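2023-06-30
Paste, keeping quality

Stopped the jars this morning. Writing it up before I talk myself into a nicer result.

Background for Yulan, who was away for the start. The Stidolcombe leaflet says their wheat starch paste, made up with their own powder, keeps 21 days in the fridge "with no loss of tack". Jedberg repeat it almost word for word in their catalogue, and Lu has been quoting it at me ever since as if that made it two sources. It's one source and a photocopier. I couldn't find what they mean by tack, what paper they used, or whether anybody opened the jar during those three weeks. An unopened jar isn't much use to a bindery.

What I did. Made up one batch of the Stidolcombe and one of our usual Ekwood starch, same pot, same spoon, same tap water. Split each between jars. Half the jars stayed shut until they were wanted. The other half got opened every working day and had a brush put in, the way it goes here. Each test was a strip of the thin kozo pasted to a bit of the grey board, left under the weight overnight, then peeled by hand.

Peeling by hand is the weak point and I know it. Huiling Tang did the pulls without being told which jar was which, but the Ekwood dries a touch yellower, so she could probably guess. She says she didn't look. I believe her, I just wouldn't put it in a leaflet.

Results, such as they are:

Day 2. Everything holds. Fibres come away with the board on every strip. No difference I'd bet on.

Day 8. Shut jars fine. Opened Stidolcombe has gone thin at the top, with a layer of water that stirs back in if you're patient. Opened Ekwood smells faintly of beer. Strips still hold.

Day 9. Spots of grey mould on the opened Ekwood, at the shoulder of the jar where the brush gets wiped. Opened Stidolcombe clean. Point to them, though the brush habit may matter more than the powder. I wipe on the Ekwood jars because the rims are wider.

After that I binned the opened Ekwood and carried on with the rest. Opened Stidolcombe got slack and stringy and the strip lifted at one corner before anyone pulled it. Call that a fail. The shut jars both made it to the end and both still stuck paper to board, which means our ordinary starch, kept shut, did the same job as the fancy one. The leaflet doesn't mention that.

So the claim is true in the way these things are usually true. Leave the lid on and don't use it and it keeps. Nearly 9 days is what I'd trust from a jar in daily use, either make, and I'd want to smell it first.

Things that could be wrong with this: the fridge. It's the old one with the door that needs a shove, and there's no thermometer in it. Lu reckons it runs warm. Lu may be right, but then the leaflet only says "fridge" and ours is a fridge. Also only one batch of each, so a badly cooked pot would sink the lot. The Ekwood pot caught slightly at the bottom and I scraped around it.

Yulan Yan wants to try a drop of clove oil. I've heard that one for years and never seen anyone put a plain jar next to it. If we do it there has to be a plain jar next to it. Also want small pots, a day's worth in each, so the question of opening goes away.

To do
Thermometer for fridge
Repeat in September when the room is cooler, cook the pots separately
Ask Jedberg where the 21 comes from (expect nothing)
New brush, the hog one is shedding

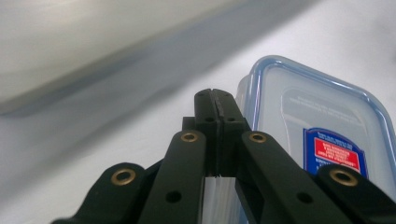
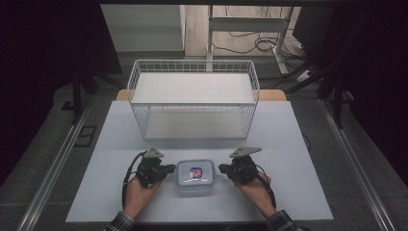

Hand-held grippers in both. Small clear food container in the second.

Strips are in the flat drawer, labelled on the back in pencil. Please don't peel the spare ones, I want to see them again after the summer.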